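Hello from Kokilness. Long thread today, because many people wrote to me after the new year and asked what is happening with the mini ramp. I will try to answer everybody in one place. (1)

Short version: we have a place, we have most of the wood, we do not have enough money for the surface. The build starts when the nights stop freezing. If you only came for the news, you can stop reading now and go skate.

Longer version. The old ramp behind the swimming hall was taken down in December. The town did not do this to be mean. The frame was rotten on the north side and two kids went through the flat bottom in one week. One of them was Khoa Kiều, he is fine, he had a blue knee for a while and he is very proud of it.

For the older people it was a sad day. Periklis Athanasiadis helped build that ramp 27 years ago and he came to take home one piece of the coping. He carried it on the bus. The driver asked him to pay for a second ticket and he did.

So now, where do we build? The town offered us the corner of the parking lot at Parnness, next to the recycling containers. Flat ground, a street lamp, and no neighbors who sleep close by. It is further from the center, I know. Bus number 6 stops there until late in the evening.

Some of you asked why we don't go indoors. We tried. We wrote to three owners of empty halls. One said no, one wanted a rent that we cannot pay, and one has not answered since the summer. If you are the third one and you read this – the offer is still open.

About the design. Elikem Quaye made the drawings and he listened to more opinions than a normal person can stand. It will be lower than the old ramp and wider. Mellow transitions, so that beginners can drop in without crying. There will be an extension on one side for those who think mellow is boring. 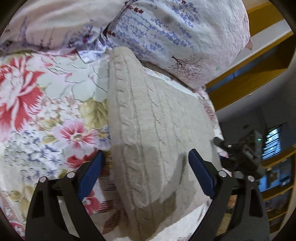 Elikem also wants a proper roll-in from the parking lot side. I was against it, I thought it takes too much space from the deck. We argued over this for two evenings and he won. You will thank him and not me.

The wood comes mostly from Dromska, the sawmill on the river road. They gave us a good price for the framing lumber and they will store it dry until we start. Please buy your garden things from them this spring.

The surface is the expensive part. We can use normal plywood and change it every second year, or we can pay once for the hard outdoor sheets and leave it alone for a long time. Almost everybody at the meeting voted for the hard sheets. I voted for them too, but somebody has to pay for them.

So: money. Yến Tăng at the skate shop Đỗ has put a jar next to the register. Coins, notes, all is welcome. She also prints a shirt with the outline of the old ramp. Black or dark green, all sizes for adults, kids' sizes come later. The profit goes to the build and the shirt is thick, I am wearing it now.

If you can't come to the shop, write to me and I will send you the bank details in a private message. I don't want to put them in public because last time we got very strange emails.

We also need hands. If you can use a saw or a drill, good. If you can't, you can carry, sand, sort screws or make coffee. You don't need to skate. Bảo Kiều, father of Khoa, has never stood on a board in his life and he has already promised us his trailer and all his Sundays.

Please don't go to Parnness before we start and build your own things there from pallets. I understand the feeling. But the permission is for one structure and we have to show the town that we keep to the paper we signed.

To the person who asked if scooters are allowed: yes. BMX also yes, but with plastic pegs please, metal ones eat the coping. Rollerblades of course yes. We had this discussion already in the old place and I do not want to have it again.

To the person who asked for a concrete bowl: me too, my friend.

Next open meeting is at Đỗ, after closing time, on the last Thursday of this month. Bring a chair if you have a folding one, there were not enough last time and my back remembers it.

I will pin this thread and add the numbers when Yến has opened the jar. Last update 15 January 2022. If I forgot your question, ask again under this post, I read slowly but I read all.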